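From: Haf Cadwaladr
To: Berkenari builders list
Date: 19 April 2020
Subject: Re: [berkenari] Soft pads and the tea set test

Othmane Amrani wrote:

> Printed the second pair of fingers in the flexible stuff and
> bolted them on last night. Grip is so much better than the hard
> ones that I think we can stop fiddling with the jaws and move on
> to recording. Hayley H. got through the whole tea set routine
> without dropping anything. I vote we freeze the finger design
> and post the files. Any objections?

Yes, a few, sorry.

I don't doubt the new pads hold better than the hard ones. A pair of clothespins would hold better than the hard ones. What I doubt is that one good evening with one tea set tells us the design is done. We froze the Ruvthorpe bracket after one good evening too, and I still have a bag of them in the garage.

I set up the same task at my place this week: pale sheet over the table, the tray, and one piece off the list of test items with its saucer. I left the lights low because that's how most of us work after dinner, and I wanted to know whether the camera could cope.

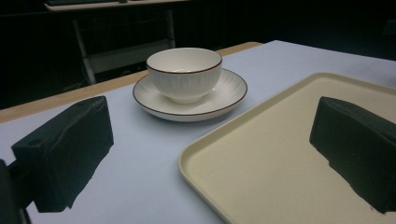

Jaws open, dish at rest. White dish on a pale sheet, tray at right.

Look at how little there is to go on in there. The dark line on the rim does nearly all the work of separating white from almost white. Rasa chose that set because it was cheap, and fine, but if the line weren't there I'm not sure her edge finder would find anything at all. I'd like to see it tried on a plain mug before anybody writes "works on household dishes" in the readme.

Also look at the bottom edge of the fingers. Mine came out ragged. Othmane, you'll tell me that's my printer, and it may be, but if the files only print clean on your machine then they aren't ready to post.

On to the holding itself. The grip everybody likes is the one on the rim, with one jaw inside and one outside. It looks great and it makes a nice clip. It also puts all the weight on a thin bit of glazed edge, and the thing is free to tip whichever way it wants.
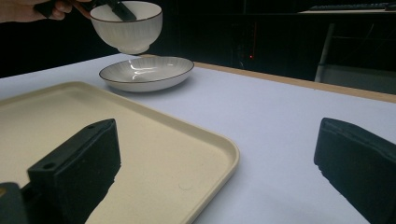

I did 111 lifts over three evenings and wrote them all down, since I knew I'd be asked. It slipped or swung into the saucer on 7 of them. Maybe that sounds good to you. To me it sounds like a chipped saucer every couple of evenings, with a person steering. A person feels the slip coming and slows down without thinking about it. The motor won't. I don't think "Hayley got through it" says much about the pads when it could just as well say something about Hayley.

The other worry is weight. All our test pieces are light. I put roughly 200 grams of dry rice in a cup and tried the rim grip, and I would not do that again over a hard floor.

Then there's the matter of the far side of the table. With the saucer pushed back, I find myself reaching at full stretch and coming in low over the tray, and the view fills up with my own two fingers. The stuff behind the table gets in as well - desk, keyboard, that little red light. Whatever we train on this will learn my furniture along with the tea set. Hayley Clegg raised this in August and we all said we'd hang a curtain. Has anyone hung a curtain?

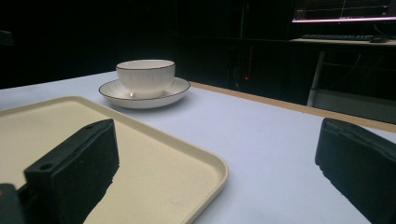 What I'd want before we freeze anything

1. Someone other than Othmane prints the fingers from the posted files, with no hints over the phone, and tells us how the lower edges came out.

2. Same routine with a plain mug and something heavier. If the rim grip fails with those, say so in the readme.

3. A grip from the side of the dish as well as the rim. I know the jaws barely open wide enough. That may be the answer to "can we stop fiddling with the jaws."

4. A lift log from at least one other person. Failures too, please. The shared folder has 947 clips in it and I couldn't find a single drop, and I have watched several of you drop things.

I'm not against posting. Put them up as a draft, call them a draft, and I'll quit complaining until someone calls them final. Pearce still has the caliper if anyone wants to check their hole spacing against mine. I had to ream one of the bolt holes out and I'd like to know if that was just me.

Haf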